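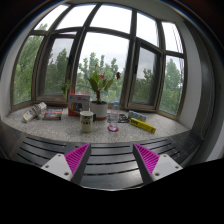
Peadar Cronin asks whether a stone sill is worth the extra money if all you plan to do is put plants on it, and whether the pots leave marks.

Short answer to the second part: they can, so use saucers. The first part takes longer.

Berkura Stone Windowsill, Speckled Light Gray
Reviewed by Deirdre Hayes

We replaced the old painted sill under our big windows with a Berkura stone one. The paint had blistered under the plants and I had sanded and repainted it twice. The new sill is 134 inches long and 13 inches deep and came to $1672 with delivery from the Pamcombe yard. Fitting was extra. I paid full price and have no connection with the company.

Ordering
You send in your measurements and a sketch, and they send back a drawing for you to sign. Check the drawing. Ours came back with one of the end cuts on the wrong side. The yard fixed it the same afternoon, but if I had signed it the mistake would have been mine to pay for. Ulises Henao did the fitting and took his own measurements before he would let me approve anything. I would recommend that to anyone with walls as uneven as ours.

Color
The sample square looked plainer than the full sill does. On a big surface the speckle is much more noticeable. It hides dust and crumbs of potting soil very well, which I like, though it does mean I clean it less often than I should. If you want a flat, even gray, look at something else in the range. The light gray sits fine with our brownish window frames. I had worried about that more than I needed to.

Everyday use
I chose the extra depth for the plants, and of course everything else has moved in too. The red-flowering one in the white pot has the best spot, in front of the middle pane. The rest is whatever people set down on the way past. Thirteen inches is enough for a good-sized pot with room left behind it to get at the glass with a cloth. I would not go deeper. With trees right outside I open the windows a lot, and any more depth would make the handles a stretch for me.
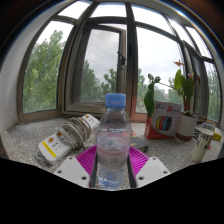
Water bottle and power strip on the sill, with the window open.

The surface is smooth enough that things slide if you push them. A light plastic bottle goes over easily when there is wind coming in. A heavy pot stays where it is. I put felt pads under anything with a rough base, such as unglazed clay, after I heard a grinding sound while turning a planter. There was no scratch that I could find.

One thing I would do differently is power. There is no outlet at sill height, so the power strip ends up lying there with its cord wound around it until someone needs it. If you are having the wall opened up anyway, ask for an outlet then. Keep a strip well away from anything you water.

Cleaning
Dish soap and warm water, then a dry cloth. The care sheet says no vinegar and no scouring powder. Berkura sells a sealer and suggests a fresh coat once a year. I did the first one in December and it took an evening, most of it spent finding somewhere to put the plants. Water beads up again afterward. Before that coat, a coffee ring left overnight had gone faintly dark, and it took a couple of days to fade.

Hard water is the main nuisance. Watering leaves chalky rings around the saucers, and they show when the light comes in low, speckle or no speckle. A plastic scraper gets them off.

Heat and cold
Stone is cold to lean on in winter. My sister Muireann used to sit on the old sill with a book and has given that up. The plants don't seem to mind, although I moved the seedlings to a tray with a cork mat under it.
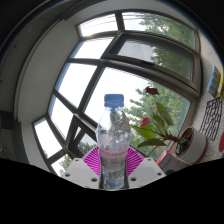
The view side, with the trees behind the glass.

Fit against the window
Ulises left a narrow bead of sealant between the stone and the metal frame. It has held. Tell your fitter which sashes open and how far, and have each one tried before the sealant sets. Also measure how far the handles drop when turned. We had a tall vase that had to be moved every time.

Compared with the others
I also got a price from Meltdale for a composite sill. It was cheaper and they would have delivered sooner, but the longest piece they offered would have meant a joint, and I didn't want a line where water could sit. Composite is lighter and needs no sealing. For a short sill in a bathroom I would probably buy that one.

Good: the depth, the speckle, easy daily cleaning, a helpful yard.
Not so good: the price, yearly sealing, water rings, cold to sit on.

Back to Peadar's question. For a few pots on a short sill, I would repaint what you have. For a long run that gets watered over every week, I would buy the stone again. 4 out of 5.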